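包装岗上了夹爪以后，你们班组都变成什么样了？

浏览 1767　收藏 385　分享 3

我在一家做零食分装的小厂，厂名就叫它Bevari吧。年后开始，散糖装箱这一段要慢慢改成自动的，组长让我们几个老手拿着手持夹爪一颗一颗夹糖，往纸箱里放。我装了好多年箱，手一抓就是一把，现在夹一颗还得对准，急死人！想问问已经改过的厂，后来人都去哪儿了？工资怎么算的？夹小包装有没有窍门？

Fletton
我们这边改完快一年了。人没少，但是活儿变了，原来四个人装箱，现在两个人看线，另外两个去做换料和抽检。说心里话，腰是舒服多了，就是计件改成了固定工资，手快的几个姐妹有意见，吵了好一阵才加了岗位补贴。你最好趁现在就问清楚补贴怎么给，别等线开了再谈（我们就是吃了这个亏）。还有，换料那个岗要早点报名，后面抢的人多。
赞 385　评论 3

路过的搬运工
都一样，习惯就好。
赞 3

Meireles
工资的事楼上讲了，我讲讲手上的。糖这种两头封口的小包装，我习惯让它竖着，两片蓝色指垫从两边夹住包装，力气别太大，捏紧了糖纸会打滑。到了箱子上方先停一下再松。头两天我慢得想摔东西，第三天就顺了，你别拿它跟手抓比速度，没法比的。组长要是催，就让他自己来夹一箱试试，哈哈。

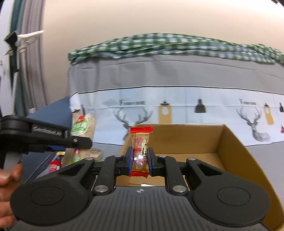 相关讨论：夜班看线一个人够不够？
评论 3　分享 3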